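## 4. Working with glass items in the bins

Applies to all Sostance picking cells at Grovcombe.
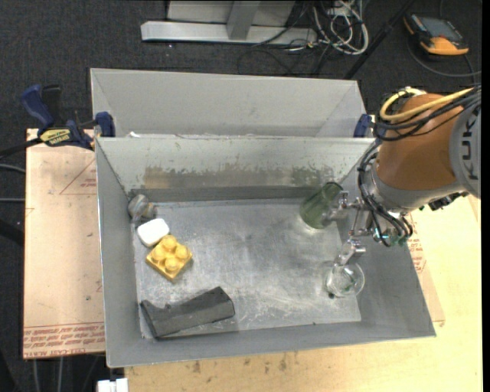 1. Check that both bins are clamped before you enable the arm. Tug each one by hand.
2. Set the speed limit to 200 mm/s for any run that includes glass.
3. Set the grip force to level 2.
4. Hang up the pendant or lay it flat, outside the arm's reach.
5. Start the run from the pendant.

**Caution:** Never reach into a bin while the arm is enabled. If glass breaks, press the stop, lock out the cell and use the brush and pan.

**Note:** Replace any chipped glass before the next run. Record it on form 424.

Clamp pads are checked every 96 hours of running time.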